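Section 4 – Setting up the Skolleo countertop water filter

Read the whole section once before you start. Takes less time than doing step 6 twice.

4.1 Before you open the box

Pick the spot first. Flat, level, close to a cold tap. The unit weighs more once the tank is full and you will not want to move it then.

Needs a hose run of 46 inches or less from tap to inlet. Longer run, order the extension (Urner kit, long version). Do not join two short hoses with tape.

Keep away from stoves, radiators, direct sun. A sunny window is the worst place for it – algae in the tank by July.

CAUTION: Cold water only. Hot water ruins the carbon block and you can't tell by looking at it.

4.2 Fitting the tap adapter

1. Unscrew the aerator from your tap. By hand if you can. If it's stuck, wrap a rag round it and use pliers, gently.
2. Take out the old washer. It often stays up inside the tap, so check with a finger.
3. Try the adapter rings until one threads on smoothly. Inside thread or outside thread, both are in the bag.
4. Fit the new flat washer, then the ring, then the diverter. Hand tight plus a quarter turn.
5. Run the tap with the diverter OFF. Look for drips.

NOTE: Pull-out spray taps won't work with this adapter. Use the under-sink fitting, section 5.

NOTE: Dripping at the ring is nearly always the washer in crooked. Take it apart and start again, dont just tighten harder.

4.3 Putting in the cartridge

6. Take the wrapper off the cartridge. Both ends have a cap. Remove BOTH caps.
7. Wet the black O-ring with a little water. No oil, no petroleum jelly.
8. Lower the cartridge into the housing, arrow pointing up.
9. Screw on the lid until the two marks line up.
10. Push the hose into the inlet until it stops, then tug it. Should not come out.

CAUTION: The Ostard cartridge looks the same but is shorter. It will go in and the lid will close, and unfiltered water will run right past it. Check the part number ends in 622.

4.4 First flush

11. Diverter ON, tap at half. Full pressure on a dry cartridge can crack it.
12. Water will come out gray or black at first. Carbon dust, harmless, let it run to the sink.
13. Keep going for 19 minutes. Set a timer.
14. Turn off, wait for the spout to stop dripping, empty the tank, fill again.
15. Throw that tankful out too. Houseplants are fine with it.

Still gray after the second tank? Run another flush. Still gray after that, the cartridge is damaged, send it back.

4.5 Where to stand it

Any hard, smooth top will do. Stone, laminate, sealed wood. Bare wood will mark under the feet, so put a tray down. Wipe the surface and let it dry completly before the unit goes on, or the suction feet won't hold.

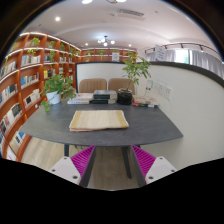 Dark tabletops, speckled or mottled

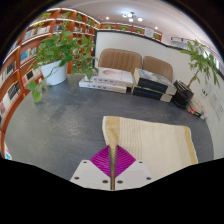
On dark surfaces hard-water spots show up white. Wipe round the base once a week, a drop of vinegar on a cloth if they've dried on. No vinegar on marble or limestone.

To lift the unit, release the feet first – pull the small tab on each one. Don't twist the body, you'll strain the inlet.

4.6 Resetting the counter

16. Hold the button on the lid until the light blinks green.
17. Let go. Press once more.
18. Light goes steady, then off. Counter is now at zero.

The light turns amber at 200 gallons. Change the cartridge then, even if the water tastes fine. Red means you're past it.

NOTE: Taking the lid off does not reset the counter. You have to do steps 16 to 18 every time.

Away for more than a week? Empty the tank, leave the lid ajar, and run water through for a few minutes when you get back before drinking any.

Spare washers, feet and tank seals are in the Atanasov parts list at the back. Missing something from the box, write to Nuria Campos at the service desk, with the serial number from under the base.

Under-sink fitting continues in section 5.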